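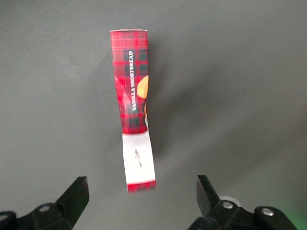 Ticket 805: Shortbread box will not stand up straight, pantry shelf 2
Last updated: Tuesday, April 28, 2020
Status: Closed (sort of)
Opened by: Josefina Cáceres, who is also the support department

Problem as reported: The tall vanilla shortbread, the one in the red tartan box, goes over whenever the pantry door is closed with any feeling. It takes the crackers with it. The crackers then take the tea. Severity was set to Low by the person who doesn't drink tea and raised to High by the person who does.

Setup: Flomside pantry unit, the narrow one, with wire shelves. Boxes go in upright, side panel out, so you can read what they are without pulling everything onto the floor. I am attached to this system and will not be taking suggestions about it.

Entry 1. Turned the box so the wide face pointed forward. Very stable. Also took up the space of three boxes and hid the rice. Turned it back.

Entry 2. Checked the shelf with a level. Shelf is fine. Checked the level on the kitchen counter, in case it was lying. Level is fine. Put the level away in the wrong drawer, see ticket 51.

Entry 3. Took the box out and looked at the bottom. One flap had worked loose and was folded under, so the whole thing was standing on a little cardboard ramp. Pushed it flat. It sprang back. Pushed it flat again with some language.

Entry 4. Taped the flap with Zoden tape from the gift wrap bin. Held overnight. By breakfast the tape had let go of the box and was holding on to the shelf.

Entry 5. Wedged the box between the Giraldo coffee tin and the oatmeal. Worked perfectly until someone wanted coffee, so until 6:43 a.m.

Entry 6. Asked the household whether we could just eat the shortbread. Was told it is for guests. Asked which guests. Discussion ongoing.

Entry 7. Bought a Drudis bin, the clear kind with a straight front, and stood the shortbread, crackers and tea in it together. Slammed the door on purpose, twice. Everything stayed up. The bin slid forward half an inch, and I have decided that is a separate ticket.

Resolution: Bin. Flap still loose. Do not reopen unless the tea falls.

Shares: 2
Comments (3)

petra_k: Glue stick on the flap, heavy book on top, leave it till dinner. Tape never sticks to that shiny cardboard.

Marlow: We had the same fight with spaghetti boxes. Lay them down and be free.

jcaceres: Marlow, please see "will not be taking suggestions." Petra, trying the glue tonight.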